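The Number Three

By November the robotics club at Clullcombe had a name for the arm. They called it Chevalier, because it bowed every time it was switched on, and Bríd Ó Riain loved it more than she loved most of her cousins.

The job for the Rernden Cup sounded easy enough for a toddler. Pick up the numbered wooden tiles, one at a time, and set them down in order. A hundred seconds on the clock, 4 tiles, no hands!

"Toddlers have had years of practice," said Bríd, who had written most of the grip code and was fiercely proud of it, even the ugly parts. "Chevalier's had some 2 weeks."

The one was fine. The two was fine, a bit crooked, but Retier Academy had been crooked all last season and they'd still won. Then Tomasz put the three down on its side, just to be mean, and everybody crowded in around the laptop to see what the wrist camera saw.

"It'll think it's a w," said Tomasz.

"It will not."

"A fat green w."

Bríd chewed her sleeve. She had taught it sideways numbers on the bus, with the laptop on her knees and her sister complaining about the elbow room – and she hadn't told a soul, in case it didn't work. 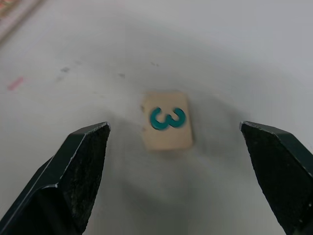 "Come on," she whispered. "You know this one."

The laptop thought about it. It thought for so long that Tomasz started to grin. Then a single line of text came up at the bottom of the window, and Bríd screamed so loudly that the chess club came running in from next door.

THREE, it said.

"Okay," said Tomasz, reaching for the next tile. "Now do the four upside down."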